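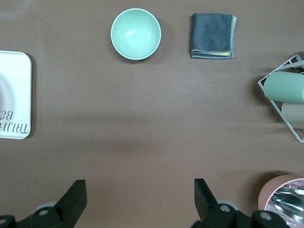 Myrtle Hutchins reckons I've got the whole thing backwards. Her comment on the last post, and I'm paraphrasing a bit, was that you don't learn a language by moving somewhere, you learn it by being bored somewhere. Sitting at bus stops. Reading the back of the cereal.

She may be right. I've been in Brorkham Portuguese club since last November and I can order a coffee, complain about the coffee, and say sorry for complaining. Thats it. Not bored enough, clearly.

Anyway, quick one today, train in a bit.

Where I'm up to. 500 words on the cards, which sounded like loads when I started. It isn't. I know the word for thimble. I don't know how to say "I was going to, but then I didn't", which is most of what I need to say to anyone.

Verbs still a mess. Present tense fine. Past tense, fine if you give me a minute and look away. Subjunctive – no. Washington tried to explain it over the washing up after club and I nodded the whole way through and went home none the wiser. He speaks it at home in the Recife way, so half of what he says doesn't match the book anyway, and I've started picking up his vowels without meaning to. Josée says I now sound like a man from Recife with a cold.

Things that have worked, a bit:

Writing the shopping list in Portuguese. Came home without onions twice, but I will never forget cebola now.

Radio on while cooking. Mostly football. I can follow the score and when someone is cross.

Talking to myself in the car. Traffic on the ring road is very good for this.

Things that haven't: the grammar book (too heavy, tiny print), the film nights (I read the subtitles, everybody reads the subtitles), and getting up at 6 to study. Managed 3 mornings. Never again.

Anika has asked me to do a reading at the next club night, 9 lines of a poem, out loud, in front of actual people. I said yes before I'd read it. There's a word in line 4 with two nasal sounds in a row and I've been muttering it at the kettle all week. Sheyla says slow down and nobody will mind. Easy for her, she grew up with Spanish and gets half of it free.

Myrtle, if you're reading, I'll try the bus stop idea. The 9.40 is always late so there should be plenty of time for it. Any tips for the double nasal thing, stick them in the comments please, I'll look tonigt when I'm back.

Right. Train.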